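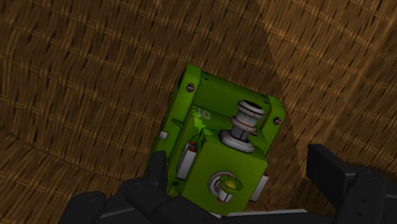

The word "mandate" has a narrow meaning in the Enholm council's governance code, and last night's motion ignored it. Under clause 3 a mandate is an instruction with a defined scope and an expiry. It is not a measure of popularity. Councillor Pintér won his ward by 506 votes and has since claimed a mandate for the parking levy, which appeared nowhere in his platform. A margin tells you who holds the seat. The authority attached to it is a separate object, as distinct as a green block from the brown wicker it rests on.

Theano Zervas moved an amendment to replace the word with "intention". It lapsed for want of a seconder. The levy returns to the agenda in October, and I have asked the clerk for the revised wording.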